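A Day at the Kimaro Works in Pesville

PESVILLE: I have been promising myself a visit to the Kimaro van works for longer than I care to admit, and when the invitation to their open day finally landed in my inbox I cleared the calendar, filled the thermos and set off before breakfast. It was a lovely drive, too, all farm stands and long easy curves, and I was almost sorry when the gate came into view (almost!).

Kimaro builds just one thing in Pesville, the Trasora, a midsize camper van that I have had a soft spot for ever since a friend lent me one for a wet week in January. The plant turned out 3566 of them last year, which sounds like plenty until you stand on the floor and see how much is still done by hand. Door seals are pressed in by thumb. The wiring looms are laid out on long benches and taped by a team that chatted away the whole time without once looking down, and I could have watched them all afternoon.

Our group had 20 people in it, mostly owners, and we were walked through the body shop first, then paint, then final trim. After that came coffee and sandwiches, and a good deal of cheerful arguing over roof racks. 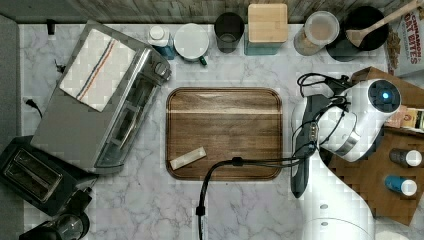
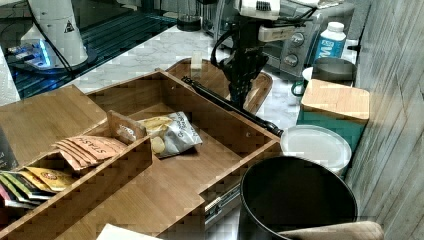
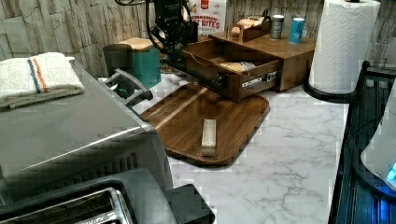 Marbled counters in all three, with an open wooden drawer in the second and third.

The afternoon was given over to driving, and I was ready for it. Kimaro had two vans out on the loop road, the current Trasora and the new Purkent edition, which sits a little lower and gets firmer springs at the back. The loop takes in a steep hill, a nasty patch of broken pavement and a long straight, and the Purkent felt calmer than the regular van over all of it, especially on the bumps. Steering is still on the light side for my taste. They plan to build 300 of the Purkent to begin with, and judging by the line at the order desk I wouldn't wait too long.

Parking is free, the lot fills by ten, and you'll want closed shoes for the body shop, so leave the sandals at home.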